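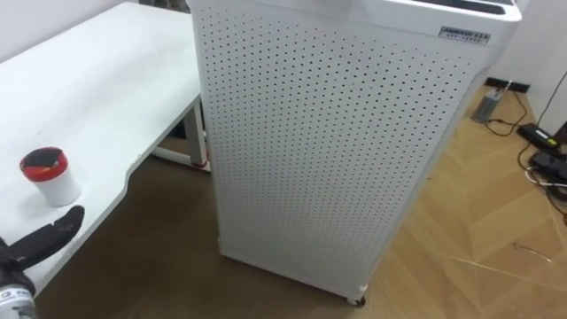 4 min read

Folia desk set: data card

What this is

Folia is a collection of pictures and short notes on what people leave on their desks and what stands next to them. It holds 687 entries from shared offices. Each entry is one picture, one line of notes and a handful of tags. The set was started to answer a dull question that came up during the Moreira refit: does a clear desk policy leave desks clear? I doubted it then and I doubt it now, and I also doubt that this set can settle it. Please read the limits section before you quote anything from it.

The entry at the top

White desk with a curved front edge, one small cup, white with a bright red band round the rim. A tall white air purifier stands right up against the side of the desk. Tags: cup, purifier, clear, close.

I have left "clear" in because the tagging rules say a single cup doesn't count as clutter. I think the rule is wrong. A cup left on a desk is the commonest thing in the set, and calling that desk clear makes the policy look better than it is. If you disagree with the rule too, filter on "clear" together with "cup" and decide for yourself.

The surface has faint smudges and marks on it. There is no tag for those. One was proposed, and it fell apart when two people marked the same batch and barely agreed. White desks show everything and dark ones hide it, so a count of marks would mostly have been a count of white desks.

Fields

entry: a plain number, with gaps where entries were withdrawn
surface: desk, side table, shelf or sill
colour: of the main surface, one word
items: things resting on the surface, in everyday words
beside: anything standing on the floor next to it
gap: touching, close or apart, judged by eye
note: free text, often blank

About "beside" and "gap"

These were added late, and it shows. The refit plans from Donura drew every purifier standing well away from the furniture. People then moved in and the purifiers went wherever there was a bit of spare floor, very often tight against a desk. "Close" means the two nearly meet. "Touching" should only be used when you can be sure, and I have found 9 entries where whoever did the tagging can't have been. They have been changed to "close".

I make no claims about whether a purifier works less well up against a desk. I have been told so with great confidence by people who had measured nothing. The set says where things stand, nothing about the air.

Perforated panels are noted in the free text when someone remembered. Don't use their absence to mean anything.

Cups

"Cup" covers cups, mugs, beakers and small tumblers. An earlier version split these up and it was a waste of an afternoon. Handles are hidden half the time. We also dropped the full/empty tag. A dark inside could be coffee, a dark lining or plain shadow, and guessing three ways is worse than not asking.

Limits

Offices put themselves forward, so the tidy ones are likely to be over-represented. Nearly all the desks are white or pale. Entries from the Belik building make up 40 per cent of the total, and Belik bought one kind of desk for every floor, which makes the variety look thinner than it would be elsewhere. Most of the pictures come from February, when windows stay shut and purifiers get dragged out of cupboards. A summer batch was promised and hasn't turned up.

One picture can't tell you how long a thing has been there. Several readers of version 1 wrote as if every cup had been abandoned. It may have been put down a minute earlier.

Changes in version 2

Split "near" into "close" and "apart"
Merged all drinking vessels into "cup"
Removed the tidiness score, which was one person's opinion with a decimal point
Fixed spelling in the colour field (grey, gray and "greyish" are all now grey)

Use

Free to use and alter with the name Folia kept attached. Corrections are welcome if they give the entry number. General complaints about the cup rule have been received already.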